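Media release
Paltcombe, 13 Jun 2021
For immediate release

FLOLER EXTENDS THE COLLECTION OF SOFT PLASTICS FROM THE HOME TO ALL OF PALTCOMBE

Wrappers, bread bags and packet film will be picked up at the kerb from July

Floler, the household recycling company of Paltcombe, announces today that its kerbside collection of soft plastics will be opened to every street in the town from July. Until now the service has been offered only in the streets to the north of the railway line, where 438 households took part in a trial during 12 months.

The service is called Worier. It is made for the light, flexible packaging which cannot go in the yellow-lid bin: chip packets, chocolate wrappers, bread bags, the film from a tray of tomatoes, the outer wrap of toilet paper. These items are small and they weigh very little, and for this reason many families have the habit to put them in the general rubbish without thinking of it. When they are put by mistake in the yellow-lid bin, they wind themselves around the sorting equipment and the line has to be stopped so that they can be cut away by hand.

Each household that joins Worier receives a roll of orange bags and a card with a list of what is accepted. The bag is filled at home, tied with a simple knot and left beside the general rubbish bin on the normal collection morning. It should not be put inside the bin. The driver takes the orange bags in a separate compartment of the same truck, so no additional truck comes into the street.

What we have learned in the trial

Floler had expected that the kitchen would be the place where nearly all soft plastics come from. The trial has shown us a different picture of the home. A large part of what came back in the orange bags was from the living room, the bedroom and the car: wrappers of snacks, packets from cough lollies, the plastic around a magazine, the bag in which a small piece of hardware was sold. In these rooms there is usually one little bin for everything, or there is no bin, and the wrapper ends between the cushions of the sofa.

For this reason the new welcome card has a section for each room. In the living room we recommend a small bin with a liner, of which the content is sorted once before the collection day. Several families told us that they do the sorting on a sheet of newspaper on the floor, together with the children, and that it is finished quickly. We do not recommend to keep a second bin in each room, as the trial households who tried it had given it up before winter.

We have also changed the rule about crumbs. At the beginning of the trial we asked people to rinse every packet, and this was the most common complaint we received. A packet which has been shaken out is now accepted. Packaging which has held meat, fish, oil or sauce must still be rinsed and left to dry, or it goes in the general rubbish.

What can go in the orange bag

Chip, biscuit and lolly packets, also those which are silver on the inside
Bread bags, rice and pasta bags, frozen vegetable bags
Cling film, if it is clean
Bubble wrap and air pillows from parcels
Shopping bags and clear bags from the fruit department
Plastic wrap from magazines and multipacks

What must stay out

Tissues, paper towel and wet wipes
Face masks and disposable gloves
Balloons, tape and string
Any hard plastic, including bottle tops and bread tags
Bags which are labelled compostable or biodegradable
Shoes, slippers and clothes, which the charity shops in Station Road are happy to receive when they are still wearable

The last line of this list may seem to be strange, but textiles were found in orange bags in every month of the trial.

Where the material goes

The orange bags are brought to the Floler depot, opened and checked by our staff, and pressed into bales. The bales are sold to Alvarado, a manufacturer of garden edging and fence posts with its factory in the industrial estate beyond the river. Alvarado has agreed to take all the material from the extended service during the first two years. A row of the finished edging can be seen along the path in front of the depot office, and visitors are welcome to look at it during opening hours.

Floler wishes to be open about the limits. Worier does not accept soft plastics from shops, cafes or building sites, because the quantities would be too large for the compartment in the truck. We are in discussion with the traders of the main street about a separate service, but there is no starting date to announce. We would also like to repeat that the best wrapper for us is the one which was not needed, and the welcome card has a page on buying loose fruit and refilling dry goods at the Saturday market's replacement site in the old bus yard.

Cost and registration

There is no charge for households which already pay for kerbside collection. Units and flats with shared bins can join when the body corporate gives its agreement in writing; the form is one page. Tenants of houses do not need to ask the landlord.

Registration is open now at the depot counter, at the library and by telephone. The orange bags are delivered to the letterbox before the first collection. Households in the trial streets do not need to register again and will receive the new card automatically with their next roll of bags.

Residents who would like to see how the sorting is done can come to one of our demonstrations at the depot in July. A demonstration takes almost 40 minutes and it includes time for questions. Bring one bag of your own packaging if you wish, as people usually have a particular item about which they are not certain, and our staff will tell you in which bin it belongs. Parking is at the back of the building, and the entrance is without steps.

Rubbish at home: indoors, on the carpet 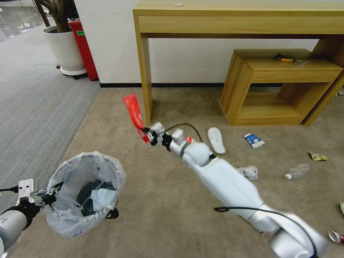
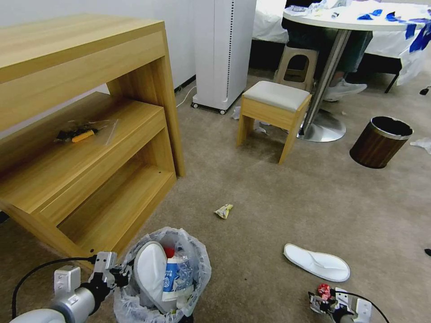
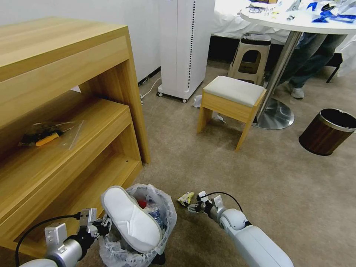
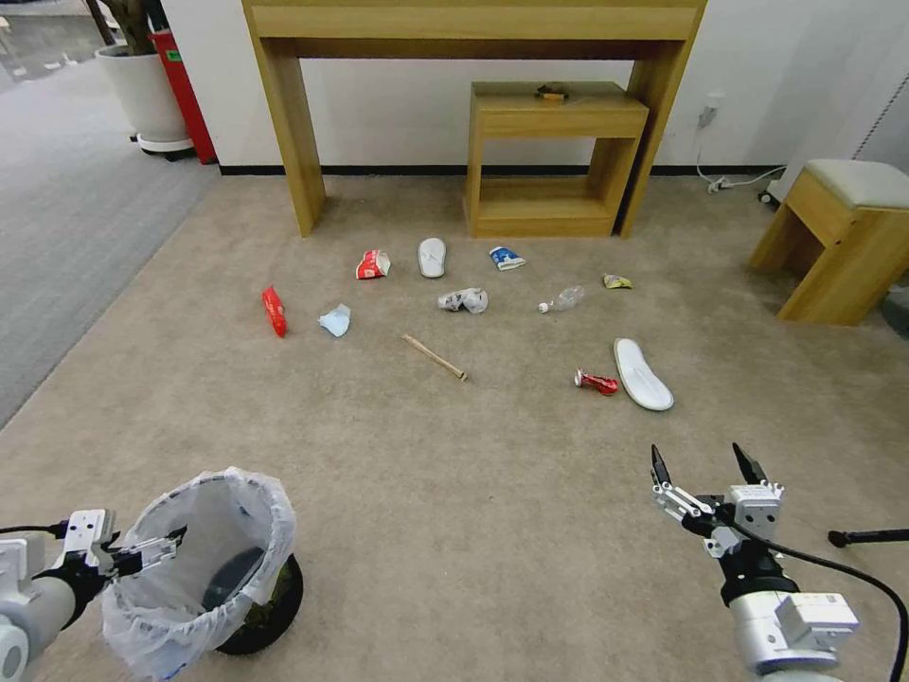
One household from the trial streets wrote to us that the orange bag had been a nuisance for the first weeks, mainly because it hung on the pantry door and fell down each time the door was closed. They have since moved it to a hook in the laundry. Their general rubbish bin now goes out half full, the letter continued, "and we have started to argue in the supermarket about which biscuits have less plastic, so perhaps you can print something about that on the next card". The same household asked whether the bags could be made a little stronger at the seam, as one had opened on the footpath in the wind. The bags on the new roll have a double seam.

Media enquiries: Floler Communications, Depot Office, Paltcombe
Photographs of the orange bags and the welcome card are available on request.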